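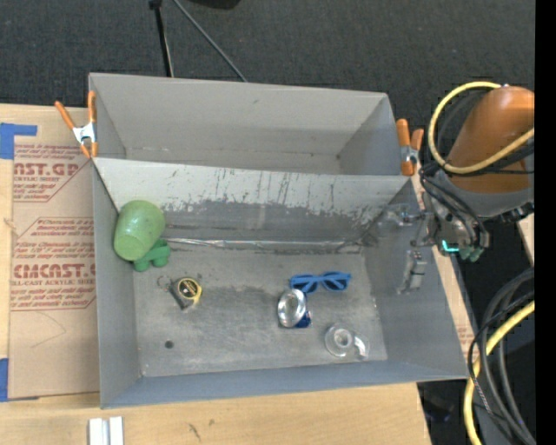
A robot arm at a divided bin holding mixed household objects.

Teaching by demonstration (robotics)

Teaching by demonstration, also called programming by demonstration or learning from demonstration, is a way of getting a robot to do a task by showing it the task. A person moves the robot through the work, either by holding the arm directly or by driving it with a remote device, and the robot's motions and sensor readings are recorded. The recording is then played back as it is, edited into a program, or used with many others to train a controller that can handle cases it was not shown.

The method is used where writing out each motion in code would take too long, or where the right motion depends on things that are hard to put into rules, such as how a soft or rounded object shifts when a finger touches it. Common uses include picking mixed objects out of bins, loading machines, wiping and sanding surfaces, and kitchen and laundry tasks in research labs.

Contents
1 Terms
2 Methods
3 Recording
4 Workspaces for bin tasks
5 Use of the recordings
6 Known problems
7 See also

Terms

The person giving the demonstration is called the demonstrator, teacher or operator. A single recorded attempt is a demonstration or episode. In factory use the older term "lead-through programming" is still common for hand guiding, and "teach-in" is found in European manuals. "Teleoperation" refers to any remote control of a robot, whether or not anything is being recorded.

Methods

Hand guiding

In hand guiding, also called kinesthetic teaching, the operator takes hold of the arm and moves it. The motors are put in a mode that cancels the weight of the arm so that it can be pushed with little force. Hand guiding needs no extra equipment and gives the operator a direct feel for the limits of the joints. Its main drawback is that the operator's hands and body often end up in the camera images, and the robot will later have to work without them there. It is also tiring on larger arms, and two-armed tasks are hard for one person to guide.

Leader–follower control

A leader–follower setup uses a second, usually smaller arm with the same joint layout as the robot. The operator moves the leader arm and the robot copies its joint angles. Because the joints match, the operator can see at once when the robot is close to a limit. Simple leader arms give no force back, so contact has to be judged by eye or by sound. The Lubis handle, a trigger grip made for leader arms, adds a small brake that stiffens when the robot's gripper meets resistance.

Hand controllers and 3D mice

Game controllers, tracked virtual reality controllers and 3D mice send the robot a direction or a target position for the gripper, and software works out the joint motions. These devices are cheap and can be swapped between different arms. Motions made with a 3D mouse tend to be slower and more broken up than those made with a leader arm – operators often move along one direction, stop, and then turn the wrist.

Handheld grippers

Demonstrations can also be made with no robot present. The operator carries a gripper fitted with a camera and does the task by hand, and the path of the gripper is worked out afterward from the video. The results have to be checked against the reach and speed of the robot that will use them.

Recording

A typical recording holds the joint positions, the opening of the gripper, the commands sent by the operator, and video from one or more cameras. Fixed cameras beside or above the workspace give an overall view, and a camera on the wrist gives a close view of the grasp. All streams need a shared clock. A lag between video and commands can teach the robot to act too early or too late, and it is hard to find once the data has been collected.

Many groups discard failed attempts. Others keep them with a label, or ask operators to record recoveries on purpose, for example by missing a grasp and then correcting it.

Workspaces for bin tasks

Bins for picking tasks often have sloped walls. The slope gives the wrist more room near the edges and lets objects slide back toward the floor. A panel across the bin can separate the objects from an empty compartment, and objects are then moved over it. The bin is normally fixed to the table with clamps or screws, as a bin that shifts during a session changes the position of everything in it relative to the cameras.

Object sets are chosen to vary in shape, stiffness and surface. Small household goods such as cups, sunglasses, cans, tape measures and tape dispensers are common choices. Clear and shiny items are included as hard cases, as depth cameras often return poor readings for them.

The Jultov protocol, written by Ewan Hepburn and Siobhán Lenihan, is one procedure for this kind of work. It calls for 96 demonstrations for each object set, with the objects dropped in again after every 6 and the operator changed at least once. The open-source recording program Ilari follows the same layout and prompts the operator when a reset is due.

Use of the recordings

The simplest use is direct playback, which works only when the objects are in the same place each time. Movement primitives store the general shape of a motion and let the start and end points change. In behavior cloning, a model is trained to predict the operator's command from the camera images and joint readings. Demonstrations may also serve as a starting point for reinforcement learning, where the robot goes on to improve through its own attempts.

Known problems

Small errors can add up during a run and carry the robot into positions that no demonstration covered. Operators also differ in habit. One may push an object against a wall before grasping it, while another lifts it straight up, and a model trained on both can fall between the two. Hepburn and Lenihan reported this effect in Fluretti, a collection of 800 bin demonstrations by 7 operators, and suggested marking each recording with the grasp strategy used.

See also

Bin picking
Imitation learning
Industrial robot
Teach pendant
Teleoperation

This page was last edited on 16 July 2026.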